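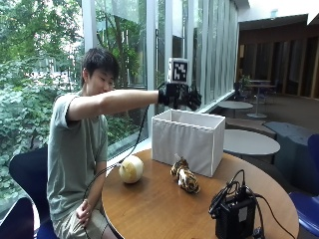 Most homes with small children have a table that does everything. Breakfast is eaten on it, homework is done on it, and by four in the afternoon it is covered in soft toys. Clearing it takes a few minutes if there is somewhere for the toys to go, and a good deal longer if there isn't.

Sheena Forsyth has run the toy library in Fimham for long enough to have opinions about boxes. It lends up to 600 toys a month in the run-up to the holidays, and December is when people ask her about storage.

"They want a lid," she says. "I tell them to leave the lid. A child will drop a tiger into an open box. They won't take a lid off first."

She prefers fabric to hard plastic for anything kept on or near a table. It doesn't scratch the wood and it's quiet when a toy is thrown at it. White shows the dirt, which she counts in its favour - you know when to wash it. Gathered or pleated sides need more care. Crumbs collect in the folds, and she goes over hers with a dry brush.

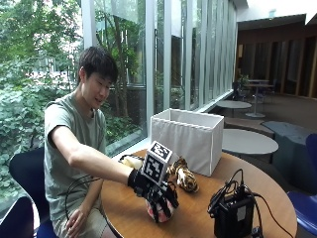

Size matters more than people think. A box that holds everything gets emptied on the floor every time one toy is wanted. Malathi Lobo, who has three children and a round table in a narrow kitchen in Skellness, keeps one small box for plush toys and puts the rest in a cupboard. Round tables are awkward, she says, as a rectangular box never sits neatly against a curved edge. Hers stands towards the back, opening upwards, and is lifted off at mealtimes.

Her other rule is about food. Onions and potatoes live in the kitchen rack and don't go in with the toys, even for a minute. She once found an onion at the bottom of the box, under a rabbit, after a fortnight away. The rabbit was washed twice and aired on the line.

As for washing, check the label before anything else. Most small plush toys will stand a cool wash inside a pillowcase, followed by a slow dry away from the radiator. Striped ones should go in separately the first time - the darker colours can run.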